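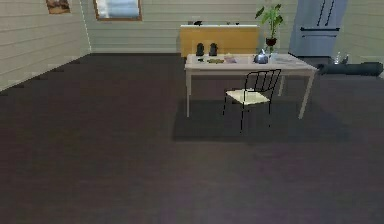 Figure 1. The simulated kitchen cell, with the table, chair and refrigerator to the right.

Session notes: setting up the kitchen cell
Vsevolod Dmytriv, November

Last time we got Plullow installed and everybody could open a project, so now we set up a cell you can work in. Ours is the kitchen, and I picked it because I've broken it in every way there is and can probably spot your mistake from across the lab (bring snacks, I'm going to be walking around a lot).

Start with the room by itself: floor, walls, window. Lock all of them before you bring in any furniture! If you forget, the first thing that bumps a wall will push it, and you'll spend your evening wondering why your coordinates went bad.

Next comes the furniture. Load the table, then the cabinet and the refrigerator against the back wall. Set the table height to 900 mm, because the arm we load next session expects it, and type the number in by hand. Dragging with the mouse gets you close, and close is what gave last year's group a gripper that stopped just inside the tabletop.

The chair goes in front of the table. People always want to delete it, and I get it – it's in the way. Leave it there. Planning around those thin legs is half of your next assignment, and the black metal slats in the backrest are a good test of your collision shapes. If you wrap the whole chair in one big box, the planner thinks the gap under the seat is solid and gives you silly detours. Use the split shape from the Oprea folder.

Now the small stuff on the table. Drop each thing from 3 mm above the surface and let it settle. Don't place it at exactly zero, or the solver will find a tiny overlap and your kettle goes into orbit (fun once). The kettle is shiny, too, so turn reflections down while you're editing and back up for your final render. The flat pieces are low enough to miss against a white top, so check the object tree before you decide one has vanished and load it twice.

Then let the cell run with no arm in it for 600 steps. Watch the pose log while it runs. Anything still drifting at the end has a bad mass or a bad contact shape, and you fix that now, before there's a robot to blame.

When it's quiet, save it as your baseline and make the file read-only. The reset button in Plullow goes back to the last save – good or bad – so please don't save over a cell with a chair lying on its side.

Upkeep is pretty dull. Every 15 runs, reload the baseline and compare poses. If they don't match, clear the cache and reload again before you write to me.

For next session: your saved baseline, your pose log, and the Bradix arm package downloaded. It's a big file and the lab network is slow, so get it at home if you can.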